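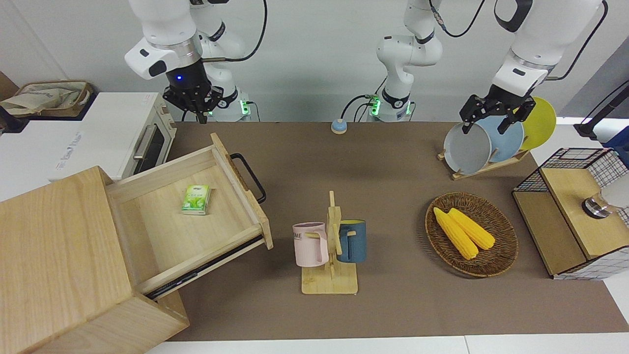
Week 8 handout: reading a vendor's offer

Course tutor: Fenna Hendriks
Revised 2023-04-11

The offer we take apart this week is the Nitard kitchen bench kit, sold through Clestance. You get two arms with parallel grippers, a tabletop of household props and a support contract. The brochure calls it "ready for the home". Keep a pencil near that phrase.

Start with what the bench asks of a gripper. Plates stand upright in a wooden rack, so the fingers have to come down over a thin rim. Mugs hang by their handles from pegs. Corn lies in a wicker tray, two cobs touching. A drawer has a bar handle, which is kinder to two fingers than a knob would be.

These are fair tests, but they are tidy ones. Ask what happens with a chipped plate, or a rack someone has shoved against the wall.
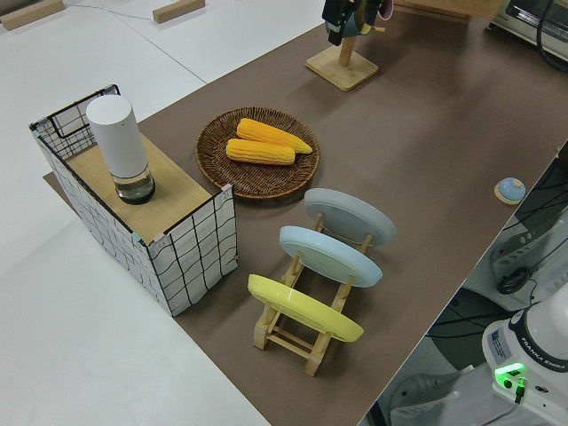 The quoted success rate is the next thing to question. Clestance gives one figure for the whole bench and doesn't say how many tries went into it, or who put the props back between them. A rate with no count under it tells you very little. Sotiropoulos, a rival supplier, at least lists its tries by task, though it leaves out the drawer.

Then the price. Support is free until March and billed by the visit after that. The Gulluvham lab paid for nearly 8 visits in its first year, by its own account mostly for recalibration. Read clause 2 before you believe the word "included".

For the seminar:
Write down two claims from the brochure that could be checked, and how you would check them.
Find one claim that couldn't be checked at all.
Bring the price sheet.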